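Home Contents Previous Chapter Next Chapter Glossary

Search this book Go

Chapter 7
Keeping Records You Can Find Again

By Toàn Mai January

My first office job was at a small shipping firm called Wojcik, and on my second day the manager asked me for a customs form from the year before. I said sure, give me a minute. It took me until Friday! The form was in a folder marked "Misc. 2," which sat behind another folder marked "Misc.," and I still get a little hot in the face when I think about it.

So this chapter is about filing — the plain, everyday kind. We'll start with paper, even if your own office keeps most things on a screen, because the habits are the same and paper is easier to picture. A record needs a name, a place to live, and a date when you're allowed to throw it out. Most of the trouble I've seen comes from skipping that last one.

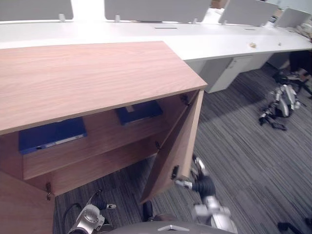 Figure 7.1 Binders stored in a cabinet with a wood-grain finish.

Let's talk about names first. My old coworker Toàn Lò (yes, two of us in one office, and you can imagine the mail) filed everything by customer. I filed by month. Both systems work fine alone, but we were sharing the same 40 folders, and an invoice for Prulow could end up in either spot depending on who got to it first. We finally wrote our rules on one sheet of paper and taped it up by the copier.

You'll write a sheet like that yourself in Section 7.2, using the records of Adano, a furniture store with 1,000 customer accounts and no index. Before you turn the page, jot down how you would look up a single receipt there if all you had was the buyer's last name. Keep your notes — we'll come back to them at the end of the chapter.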